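Detent 3 review: a launcher that wants to be your whole desktop

By Trinidad Robles
3 July 2025

Detent is a keyboard launcher for Windows and Linux. You hit a shortcut, type a few letters, and it opens an app or finds a file. Your operating system already does this for free. Detent 3 costs $48 a year and promises to do it "at the speed of intent," a phrase I have now read four times without learning anything.

I ran it for 20 days on my work laptop, an older machine with 8 GB of memory, next to the free launcher I have used for years. Search is good, I'll give it that. It forgives typos and learns which of two similar names you mean. Clipboard history is also well done, and you can tell it to forget anything copied from a password manager.

Then I opened the process list. Sitting idle with no window showing, Detent was holding 239 MB. My free launcher does the same waiting in 20. Garivik, the company behind it, says the extra goes to "predictive warmup." I switched predictive warmup off and got back a few megabytes and no loss of speed I could feel.
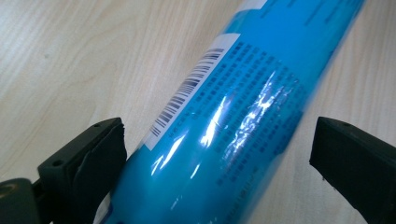 The extension store lists 83 add-ons, and I tried the ones with the best ratings. Several are a web page in a small box. The timer works until the laptop sleeps, then loses its place. Themes are the busiest section by far, so I spent an evening there, which I regret. I wanted the accent color to match the bright blue can on the table, that cyan that drifts into teal along the lower edges, and the color picker only takes presets. Custom colors are in the Plus tier – another $20 a year.

Sync is where I stopped being patient. Snippets edited on one computer came back in their old form on the other, twice. Support answered within a day, politely, and suggested I reinstall. My colleague Hugo Arrieta has the same problem on Linux and got the same answer.

A fix is planned for August, according to the changelog. Maybe. The changelog also promised offline help in version 2, and the help button still opens a browser.

If you live in clipboard history, take the free trial and watch the memory column while you do. I canceled mine.

Related reviews
Gorno Notes: plain text with a subscription
Herrero Terminal, one year later
Five free launchers compared

Contact | Copyright 2025 | Back to top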